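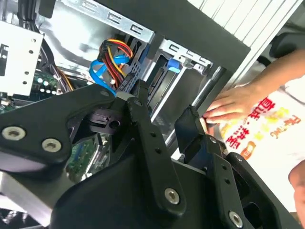
Who may reach into a case while the arm is powered? One trained person, with the arm in reduced-speed mode and a second person holding the enable switch.

That rule is the first of the cell rules we wrote for the Vedstead teardown project, in which an arm removes parts from old desktop computers. This report covers how the rules were drawn up and what changed after the February trial.

Search this site Go

1. Starting point

The lab's general robot rules assume a fenced cell and no contact. Our work does not fit that. Tower cases shift when a drive or cable is pulled, and a hand against the front edge of the case is the quickest way to keep one still. We treated this as shared-space work and carried out a task-based risk assessment before writing any code.

2. Hazards

Pinching between finger and chassis ranked highest, followed by cuts from sheet steel and stored charge in the power supply. Loose cables ranked lower – they stop the task more often than they hurt anyone.

3. Rules adopted

The supply is unplugged and left for 30 minutes before the case enters the cell. Arm speed is capped at 36 mm/s whenever a hand is on the case. The supporting hand stays outside the case opening, flat, with no rings or loose sleeves. Grip force is set per part and logged. Any change to the gripper, including pads and screws, voids the assessment until Lena Krajewska has signed the new sheet.

4. Trial

We ran the Alva script on roughly 2,000 grasps. Two stops were called by the person on the switch, both for a hand drifting past the case edge. Rule 3 was reworded and tape was added to the bench. A clamp made by Penico was tested as well but did not fit the narrower towers.

Comments

breremari_lab: Is the 36 mm/s measured at the fingertip or the flange?

Ilze Krūmiņa: Fingertip. Will add to section 3.

tkl: The wait time should go on the door sign too.

Last updated: February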